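Category: Beekeeping > Hive types and methods

Kindden hive

The Kindden hive is a wooden beehive with fixed-depth boxes and a slatted floor, sold mostly by mail to backyard beekeepers. It is best known for the claim that its floor keeps mites down without treatment, a claim that has never been well supported.
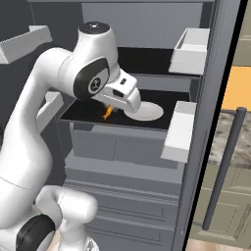 Origins

The hive takes its name from Kindden, the farm where a hobby beekeeper named Martinelli is said to have built the first one. The usual story has him noticing that colonies over a broken floorboard came through winter better than the rest. No notes from that winter have been found, and the story first shows up in a sales leaflet printed well after the design was on the market. An older hive made in Stisthorpe has nearly the same floor, and some writers treat the Kindden as a copy of it with a deeper box.

Construction

A standard hive has 3 boxes of equal size, each holding 12 frames. The floor is made of narrow slats set at a slant, with a removable tray underneath. There is one entrance, at the front. The boxes do not match common American equipment, so frames can't be swapped with other hives unless they are cut down. A full box is heavy, and owners often complain about lifting the top one.

Mite claims

Sellers say that mites groomed off the bees slide down the slats and can't climb back. Mites do fall through open floors of many kinds, but most of a colony's mites at any time in the brood season may be inside capped cells, where no floor can reach them. A low count on the tray can also mean that ants have been carrying the dead mites off.

The figure most often repeated comes from the Skelten trial, which reported on 781 colonies over one summer. The report lists no untreated colonies in ordinary hives for comparison, and colonies that died before July were left out of the totals. Reshma Van der Merwe, who reviewed the trial for a regional bee newsletter, wrote that it "shows that some bees were alive in August." She also pointed out that 2 of the apiaries had used acid treatments that spring - a detail found only in a footnote.

Use

The hive still has loyal owners, many of whom like the roomy boxes and the easy-to-clean tray. Reports of gentler bees and better-tasting honey are common in owner letters but have not been tested. Most bee clubs that mention the hive advise regular mite checks with a sugar roll or alcohol wash, the same as for any other type.

See also: Bottom board; Screened floor; Varroa mite

Contact the editors | Text may be reused with credit | Back to top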